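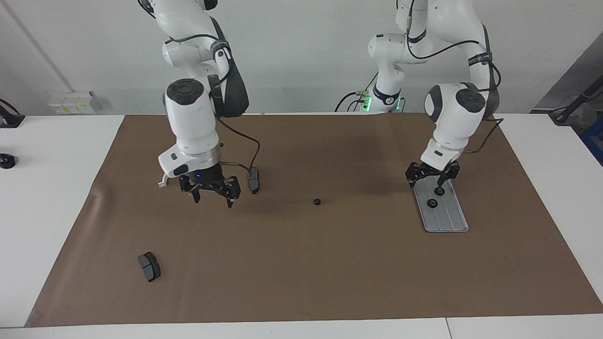

The Man Who Reads the Terms and Conditions

17 Jan 2025

By Citlali Cuautle

Cormac Duggan has a kitchen drawer full of appliance manuals, and he has read them all, including the one for a toaster he no longer owns. "It was a decent toaster," he says. "The manual was better."

Duggan is 61 and spent most of his working life as a technical editor, the kind of person who decides whether a screw is "tightened" or "fully tightened." For the past several years he has written a newsletter called Fully Tightened, which goes out to 2269 subscribers whenever he has finished being annoyed by something. The subject is instructions: the folded sheets in boxes, the signs on ticket machines, the laminated card in the rental cabin that explains the hot water. He wants them to be better. He is not optimistic.

We meet at his house in Clodport, a town whose one-way system he describes as "a manual with the pages out of order." He had e-mailed me directions the night before. They ran to 17 steps, and step nine told me I would think I had gone wrong at the feed store, and that I should keep going. I did think I had gone wrong at the feed store. I kept going.

"That's the most important line in any set of instructions," he says, pouring coffee from a pot with no visible controls. "You tell people where they're going to lose faith. Everybody loses faith at the same place. The writer knows where it is, too, or could find out in five minutes by watching one person do it. They just don't want to put it in writing. It looks like an admission."

I ask what got him started, expecting a childhood story, and get a bookcase. He bought it in the winter after his divorce, from a company that has since gone under ("and I won't name them, let them rest"). Panel D and Panel F were mirror images of each other. The drawing showed one of them, unlabeled, from an angle that could have been either. He built the whole thing, stood it up, and found that the unfinished edge faced the room on one side.

"I sat on the floor and read that sheet over and over," he says. "And I got interested, which I hadn't been in anything for months. Somebody drew this. Somebody approved it. What did they think was going to happen?"

The bookcase is still in his hallway, turned so the bad edge is toward the wall. It holds instruction manuals.

His first professional job was at Treltine, a maker of water softeners based in Cistdale, where he was handed a 40-page installation guide and told to make it friendlier. He took out the exclamation points and moved the part about shutting off the water from page six to page one. His supervisor felt this was a negative way to begin.

"He wanted to open with 'Congratulations on your purchase,'" Duggan says. "I said, they're standing in a basement with a wrench. They don't need congratulating. They may need a mop."

He lost that one. The congratulations stayed, and the shutoff valve went to page two as a compromise. Duggan has a copy of the guide on the shelf and turned straight to the page to show me. He has had it for decades and he is still angry about it, in a comfortable way, like a man with an old knee injury.

The newsletter has its regular villains. One is the word "simply." ("If it were simple, you'd have left the word out.") Another is the drawing of a smiling person next to a frowning person, where the only difference between them is that the smiling one has a friend to help. He objects to "some assembly required" as being too modest, and to "consult a professional" when it shows up at the last step. He is especially hard on recipes that say "meanwhile." He once wrote 3000 words on "meanwhile," and it remains his most forwarded issue, mainly among people whose onions had burned.

Has he ever written a bad set of instructions himself?

"Oh, sure." He gets up and looks out at the yard for a bit. "I wrote the ones for my daughter's cat. She went away for a week, and a neighbor was going to do the feeding, so I typed it all up nicely. Numbered steps, a little diagram of the cupboards. I left out which door the key was for."

The neighbor got in by a window. The cat, Duggan reports, had been fed by a second neighbor the entire time, with no instructions at all.

He gets a lot of mail. Readers send him scans of the sheets that defeated them, often with notes in the margin that start out polite. He answers nearly everyone. A woman wrote last year about an Angelovski folding bed, inherited from an aunt, that she had been unable to fold. The leaflet was long gone, so Duggan asked her to describe the hinges over the phone while he took notes, and they worked out a set of steps between them. It took two calls. She typed up the result and taped it to the underside of the frame, where, he points out with some pain, it can be read only when the bed is already folded.

"I told her. She said she liked it there."

What he would like, and he knows how it sounds, is for every company that makes anything to put its writers in a room with the product, the box, and a stranger, and to forbid the writers to speak. He ran an afternoon like this once at the Cistdale library with a clothes-drying rack. The stranger had it up in no time, by ignoring the sheet completely and looking at the picture on the box. The writers were crushed. Duggan was delighted and says he has put the picture on the box first in every guide he has edited since.

He doesn't much care for video instructions, although he admits he watches them. "You need three hands. Two for the job and one to pause the guy." He also dislikes being told by a machine that it has encountered a problem. "Encountered! Like it met one on a walk."

By now the coffee has run out, and he offers to make more. The new pot is a gift from his daughter, and it came with a card the size of a playing card, printed in gray on slightly lighter gray. He presses a spot on the side. Something beeps. He presses it again, longer, and it beeps twice.

"That's either brewing or cleaning," he says, and sits back down to wait. I ask whether he has read the card.

"Four times," he says. "There's an issue coming out on it next week."

My directions home were on the back of the directions there. He had not just told me to do it all in reverse, a practice he considers lazy and, at the Clodport traffic circle, illegal. I lost faith at step five. Step six said I would.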